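Tidy the Sofa: what a student robot club learned from one cushion
Speaker notes — Kirsten Dhillon, Stistenen robot club
Monday, December 21, 2020. Slot is 12 minutes plus questions. Slow down at the start!

OPENING

Thank the hosts. Say hello to the back row.

Start with the question I get at every open evening: why cushions? Why not boxes, or blocks, or something with a nice hard edge? Because a cushion changes shape the moment you touch it, and students find that out in the first five minutes. They come in thinking the hard part is walking to the sofa. Then they try to pick up a pillow.

The task as it stands on our board: take a cushion from wherever it is, lift it with both hands, put it back on the sofa so that a visiting aunt would accept it. The aunt rule was written by the students and it has survived every attempt to replace it with a proper measurement.

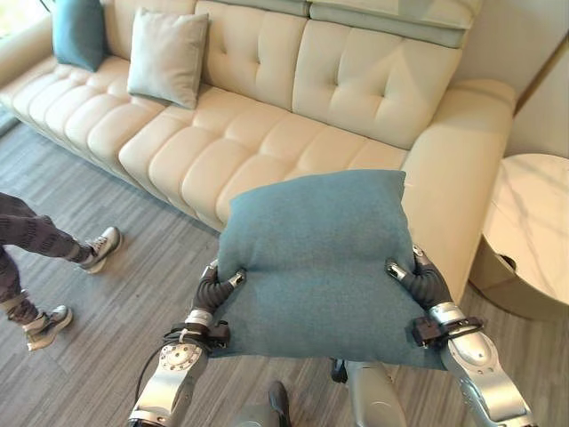 Kamil Holub thinks the aunt rule is too kind, and that if the club can't write down what "tidy" means, the robot has no chance of learning it. Give this a fair hearing, he has argued it with me since October and he's partly right. We now have a written version next to the aunt version. Cushion upright, one full side against the backrest, nothing hanging over the front. The students score both and argue about the difference, and those arguments are some of the best sessions we've had.

TWO HANDS

Explain the squeeze problem. Push too lightly and the cushion slides down between the hands. Push too hard and it folds in the middle, and then the hands are nearly touching and you've lost the corners. Hold up the cushion I brought and do it live (ask someone in the front row to try with flat palms, no curling the fingers — people laugh, it's harder than they expect).

Tamer Smadi's group went after this first. They wrote a grip plan they called Purard, and I've given up asking where the name came from. Purard closes both hands a little, waits, closes a little more. It is slow. It's also the first plan in the club that a new member could read top to bottom and explain back to me, and I care about that more than speed. 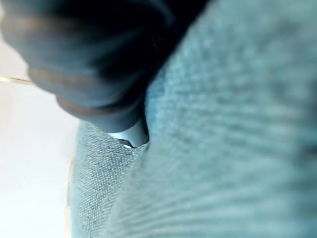 So the next thing they did was stop looking at the whole cushion and start looking at the cloth. Where does it crease? Does the crease run down from the fingertips or off to the side? Iveta Vrabec kept a notebook of hand-drawn creases, 11 pages of them, and by the end she could guess from a sketch which way the cushion was going to slip. I love that notebook. Pass it around if there's time, and get it back!

Mention: no code was changed that whole week. Parents ask about this. It was still robotics.

LETTING GO

Everyone plans the grab and forgets the release. Our log has 418 attempts in it, and the students tagged every one that went wrong with a short reason. The tag list is worth reading out: slid, folded, upside down (we dropped that one, a cushion has no upside), wrong spot, and "came back with us," meaning the fingers opened and the cushion followed the hand anyway.

Kimutai Lukumay's fix was to open one hand first, then the other, with a small pause in between. The Skavham team had tried opening both together and they were generous enough to share their notes, mistakes and all. Please thank them by name, they're in the room.
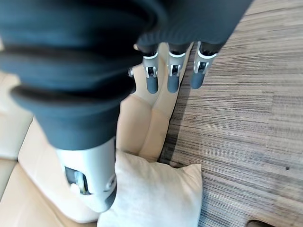
The pause also gave the students time to think about fingers one by one. Until then they'd said "the hand" as if it were one thing. Once they began saying "thumb first" or "thumb last," the plans got shorter and the talk at the whiteboard got a lot more exact. Somebody drew a thumb on the board in October and it's still there, with a hat now.

Skip this paragraph if we're past minute eight: the naming argument, left and right. Robot's left or your left? We lost a full session to it. Robot's left won. Write it on the wall on day one.

WHAT I'D TELL A NEW CLUB

Keep the job small. One cushion, one sofa. We had eight ideas for tasks on the first day and a vote, and the losing seven are still on a sheet by the door, including one about folding a tent.

Let the students write the rules and let them be wrong for a week.

Have a person stand close by, ready to stop things, and make it a real job with a turn list. The younger ones take it very seriously, and they notice things the rest of us miss when we're staring at a screen.
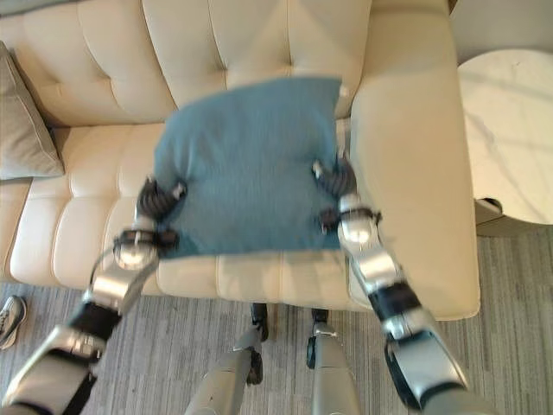

Then there's the matter of showing it to people. Our visitors' evening at the Mac Giolla hall is coming up and the students want to do the lift live, with their own commentary. I've said yes. I'm nervous and they aren't. If it slips, Tamer has a tag ready and will read it out loud.

QUESTIONS

Likely ones: how old are they (mixed, the oldest help run it), do they need to code before joining (no), can we copy the tag list (yes please, I have printouts at the side).

If no one asks anything, ask them how they'd pick up a pillow with two fingers on each hand, and wait.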